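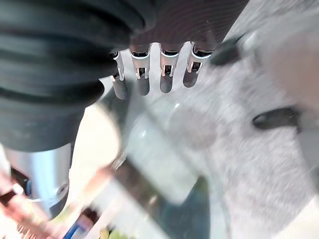

Halina Sowa
Fruit box day again. A few people asked how I deal with the grapes, so I'm putting it in one thread and then I can point to it next time. Green ones only, I gave up on the reds in April.

Halina Sowa
For anyone new: I pack fruit boxes for offices and a couple of childcare centres out of the Skudgate kitchen. 30 boxes on a normal Tuesday. Most of it is apples, pears and mandarins and those more or less pack themselves. Grapes take the time.

Halina Sowa
I buy from Mwaipopo, the wholesaler behind the rail yard. They open at five and the good grapes are gone before seven. I look at the stems first. Green and bendy is what I want. If they've gone brown and snap like twigs I leave the carton where it is, even when the fruit still looks all right.

Halina Sowa
Then I lift one bunch by the main stalk and give it a small shake over the carton. One or two grapes dropping is normal. If it rains grapes I put it back and try a different grower.

Halina Sowa
Don't wash them the night before. I did that for most of my first year and threw out a lot of fruit. They go in the coolroom dry, in the bags they came in, with the top folded over once.

Halina Sowa
On the morning I take out four bags at a time, no more. The kitchen gets warm once the ovens next door are going and grapes sweat quickly.

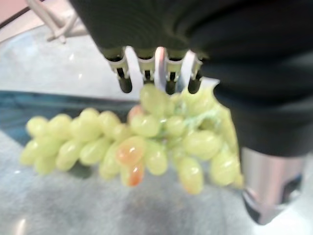 Halina Sowa
The long oval kind tend to come in stretched-out bunches, thick at one end and thinning to a tail. I snip the tail off first and keep it for filling gaps. The thick end gets turned stalk side up so I can see where it branches.

Halina Sowa
Cut at the branches, with scissors. Pulling tears the skin where the grape meets the stem and that's where the mould starts. I use ordinary kitchen snips from Sotow. Had them six years, sharpened twice.

Halina Sowa
Each office box gets clusters of 110 grams, near enough. That is a decent handful for one person. The biggest bunch I've had this season was 840 grams on the Skarkel scales and I got seven clusters and some loose ones out of it.

Halina Sowa
Wash after cutting. Big bowl of cold water, clusters in, swish, lift out. Don't tip the bowl into a colander or all the grit goes back over the fruit. Then they go on a rack with a tea towel underneath until they're dry. I do the pears while I wait.

Halina Sowa
Handle them by the stem as much as you can. The dusty bloom on the skin is natural and it rubs off wherever you've had your fingers. It makes no difference to the taste, but a customer once sent me a photo asking if hers had been polished.

Halina Sowa
Grapes go in last, on top, in the corner furthest from the apples. Stalk down so the cluster sits up a bit. I used to put them in paper cups. Looked nice, doubled the rubbish, stopped doing it.

Halina Sowa
Childcare boxes are different. Those centres want grapes cut lengthways into quarters for the little ones and they do it themselves on the day, so I send whole clusters in a tub with a label. Cut grapes go soft and weepy by lunch.

Halina Sowa
Loose ones: anything firm gets frozen on a tray, then bagged. My neighbour takes a bag most weeks for her kids. Anything split or soft goes in the compost bucket. I don't send out loose grapes, they roll under everything and people find them in the bottom of the box days later.

Halina Sowa
Someone asked about seeds. All seedless, yes. I bit into one from every carton for years before I trusted the labels and I still do it – partly to check if they're sweet. Slightly yellow green is usually sweeter than bright green. Not always.

Halina Sowa
And someone else asked about price. It moves around. When they go over what I can pay, the boxes get extra mandarins for a few weeks and I put a note in. Two offices complained last winter. The rest ate the mandarins.

Halina Sowa
Adding one thing I forgot. If you're keeping a bunch at home, leave it on the stem in the fridge, away from the onions, and wash what you're about to eat. Mine last well over a week like that.

Halina Sowa
Melons next time, if I can get any decent ones. Back to it, still have the pears to wrap.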